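Lost Property: New Tagging Rules for the Rikdale Laundry Room
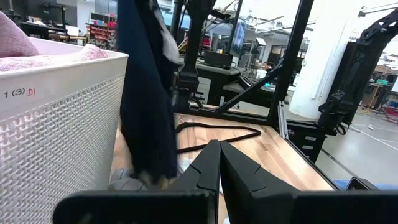 Unclaimed clothing at Rikdale moves to a fixed schedule in August. Items left in a dryer or on the folding counter are held for 14 days, then released to the Wirkitz clothing bank. The old arrangement had no end date, and the storage closet reached its limit in spring. Baskets are to be marked directly on the rim in permanent marker, in the manner of the white one with "1 (3)" in black and "D1" in red. Paper tags are discontinued. They come off in transit and the adhesive leaves a residue on plastic.

Residents collecting an item should give the laundry desk the date of loss, the machine used and the fiber content if known. A care label is accepted as identification when the size and maker match the claim. Single socks are no longer logged. They go to textile recycling at the end of each week.

The two washers on the Pathirana side have been reset. Spin speed on the delicate cycle is now 400 rpm, down from the factory setting, after complaints of stretched knitwear. Expect longer drying times for wool and heavy cotton. The regular cycle is unchanged. Mizanur Miah has posted the full settings chart beside the change machine.

Detergent dosing also needs attention. The supply is now Zolen concentrate, and one capful is enough for a full drum. Overdosing leaves film on the door seal and triggers an extra rinse — the main source of the overruns reported last month.

Claims and questions go to Tahsin Mridha at the laundry desk before 2 p.m. Dryer 2 remains out of service until the replacement belt arrives.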